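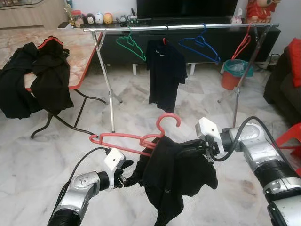
Two-arm garment handling, black garment on a coral-red hanger. Drying rack behind.

About Cever

Cever writes and maintains working rules for two-arm robots that handle household textiles. The office is in Sullville. We do not build or sell robots. Our customers are manufacturers, test labs and home service operators who need a written procedure they can be checked against.

The main document is the Tamo Practice Code. The current edition has 127 clauses in 8 parts, covering grip, two-arm coordination, hangers and rails, work area layout, stopping, operator position, records and retraining. Part 3, hangers and rails, was rewritten in April after comments from users. It now treats the garment and the hanger as one load from first grip to release on the rail.

Clauses marked "shall" are required for a statement of conformity. Clauses marked "should" are advice - a site may depart from them if it records what was done in their place.

How we assess

Assessments are carried out in furnished rooms. A site submits its layout and stop procedure first, then runs 85 handling tasks under the Qaisi test schedule. Findings are sent in writing within 48 hours of the last run. Any open finding on stopping or operator position blocks conformity until it is closed.

Cever does not assess equipment it has advised on.

Page last reviewed 19 May 2023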